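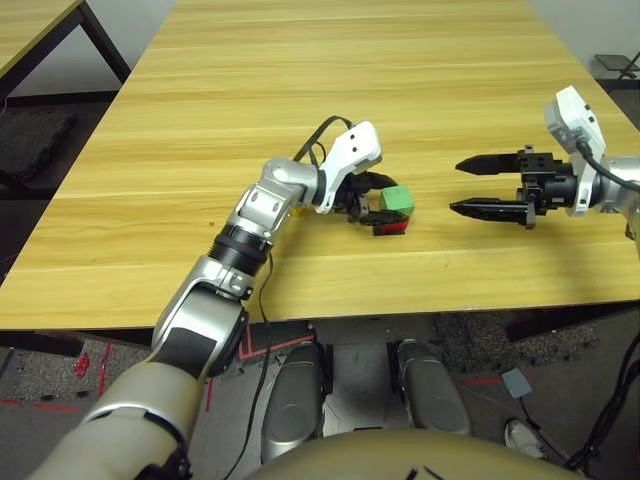

Lumbantobing
Posted in Tables & Work Surfaces, July

Do small cubes need a pad under them on a wood-grain table?

I have a light wood-grain table I use for stacking little colored cubes. Red, green, yellow, nothing fancy. The Positley listing for the cubes says they "perform best" on a Vustum pad, sold separately of course. The pad page says it survives 2000 stacks. Who stacked anything 2000 times to find out, and what did the pad do on the last one?

My suspicion is that a flat table is a flat table. I did put a pad down in the middle to see if I was missing something. Mostly it takes up room I would like to use for cubes. The table has a matching one near it, same light top and a black metal leg, so if I end up buying pads I'm probably buying 2.

Does the grain matter at all? I can see it plainly but I can't say I feel it when I run my hand across. I don't want a coating or a tablecloth.
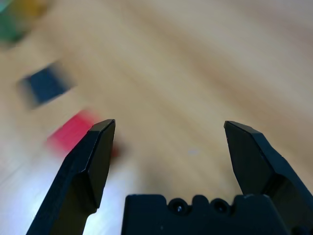 The tabletop, pale beige going to honey, with the long grain streaks.

Raltstead_Bench

Printed grain or real grain, it makes no difference to a cube unless you can catch a fingernail in it. Try the nail first. Then put a level on the table in 4 spots, near the corners, and turn the level around in each spot in case the level is the thing that's off. If the table leans, a pad will lean with it.

I'd be suspicious of "perform best" too. Compared to what? I had a soft pad under a similar set once and a tower of 4 leaned worse than it did on the bare top - the pad gave a little on one side. A firm one might be fine. I can't speak for the Vustum. 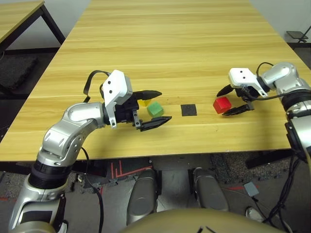

Green and yellow cubes to the left, dark gray pad in the center, red cube on the right.

corner_desk_dave

just get the pad, it protects the finish

Raltstead_Bench

From what? They're little cubes. If the finish is that soft I'd want to know what was sold as a finish.

Lumbantobing

Did the nail test, doesn't catch anywhere. Level was fine in 3 corners and a hair off in the one nearest the wall, so I turned the foot on that leg and checked again. Not buying the pads. The one I have can go under a mug, unless somebody has a real comparison with both surfaces and the same cubes. I'd read that.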